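Section 3: Setting Up the Stollden Room for Your Event

Welcome in! By now you have your booking number and your door code, so it's time for the fun part – turning a big plain room into whatever you need it to be. This section covers furniture, the folding wall, sound, lights, and the kitchen corner. Read it through once before your event day, then keep it open on your phone while you work.

Before you start

Your access begins at the time printed on your booking sheet. The door code won't work any earlier, even by a minute or two, so please don't send the florist ahead without checking. If you need more set-up time, write to Hashini Samarakoon at the events desk. She can often add an hour if the room is free before you.

Park in the Cusulov Street lot for unloading. The side entrance has a ramp and a wide door, and it opens straight into the hall next to the furniture closet.

3.1 Choosing a layout

The room holds 117 people standing and 70 seated at tables. Those are the fire limits, and they include your speakers, servers, and band.

Our most popular layouts:

Rounds. Great for dinners and awards nights. Leave a full chair's depth behind every seat.
Rows. Best for talks and screenings. Keep the center aisle and both side aisles open.
Horseshoe. A terrific choice for workshops, and our favorite for smaller groups. Everyone sees everyone!
Open floor. Tables against the long wall, chairs stacked in the closet. Lovely for receptions and dancing.

You can mix these. A wedding group last August ran rows for the ceremony and switched to rounds while guests were out in the courtyard, and it went beautifully. Give yourself 40 minutes and six helpers for a change like that.

3.2 Moving the tables and chairs

1. Unlock the furniture closet with the same code as the front door.
2. Pull out the table cart first. The chair carts are parked behind it.
3. Step on the red pedal to release the wheels. Push the cart, don't pull it.
4. Lift each table off with two people, one at each end.
5. Open the legs until you hear both locks click.
6. Turn the table upright and give it a gentle shake before you put anything on it.
7. Bring out the chairs last.

CAUTION: Do not drag tables across the floor. The finish scratches easily, and repairs come out of your deposit.

NOTE: Rolling carts must go back in the closet before guests arrive. They can't be left in the hallway.

3.3 Using the folding wall

The Pilkington folding wall splits the space into two rooms, and it's a wonderful feature for breakout sessions. It's heavier than it looks but glides well once it gets going.

1. Check that the floor track is clear from end to end. Stray pens and bottle caps are the usual trouble.
2. Take the crank handle from its hook beside the light switches.
3. Draw the panels out one at a time, starting from the window side.
4. When the last panel meets the post, fit the crank and turn it clockwise until it stops.
5. Hang the handle back on its hook.

CAUTION: Keep children and hands away from the panel edges while the wall is moving. If a panel sticks, stop and call us. Forcing it can lift it off the track.

With the wall closed, each side has its own door and its own thermostat. The projector is on the courtyard side only.

3.4 Sound, screen, and lights

The Jisonmont wall panel by the stage runs everything, and most people pick it up in a couple of minutes.

1. Tap the screen to wake it.
2. Enter the panel code, 802.
3. Choose Talk, Music, or Movie. Each one sets the lights and speakers together.
4. Plug in your laptop at the floor box, or pair it over Bluetooth.
5. Bring the volume up slowly from zero.

Two handheld microphones live in the drawer under the panel. Set them back on the charger when you finish, with the green light showing. If you hear a squeal, move the microphone away from the nearest speaker before you touch the volume.

NOTE: Changing modes resets the volume. If you've found a level you love, write it down.

3.5 The kitchen corner

This is where a lot of our hosts end up spending half the evening – food does that! The corner is made for serving and warming, so plan to have your main dishes cooked elsewhere.

1. Wipe down the prep table before you unpack.
2. Set out plates and condiments at one end and leave the other end clear for trays coming in.
3. Plug in warming trays along the back wall, no more than one per outlet.
4. Keep the area in front of the sink open. 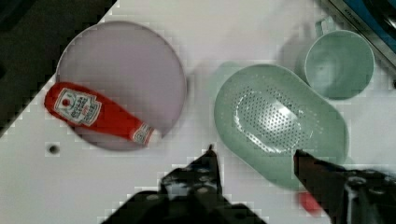
Plate and ketchup on the white tabletop.

You're welcome to use any outside caterer. Ask them to send their insurance certificate to Yvonne Stockdale at least a week ahead, and she'll add their van to the loading list. Self-catered potlucks don't need any paperwork.

CAUTION: No open flames of any kind. Chafing dishes must be electric.

3.6 Putting the room back

1. Stack chairs ten high, facing the same way.
2. Fold the tables and load them on the cart with the legs facing in.
3. Crank the folding wall open and return the panels to the window side.
4. Take food scraps and trash to the bins behind the side entrance.
5. Press All Off on the wall panel.
6. Check that the side door has latched behind you.

Sweep up crumbs and confetti, but leave the mopping to us. Leftover food can't stay in the fridge overnight.

If something breaks or goes missing, leave a note on the clipboard inside the closet door and tell us what happened. We'd much rather know than find out from the next group.

Section last updated Sun 27 June. Layout drawings are in Section 4.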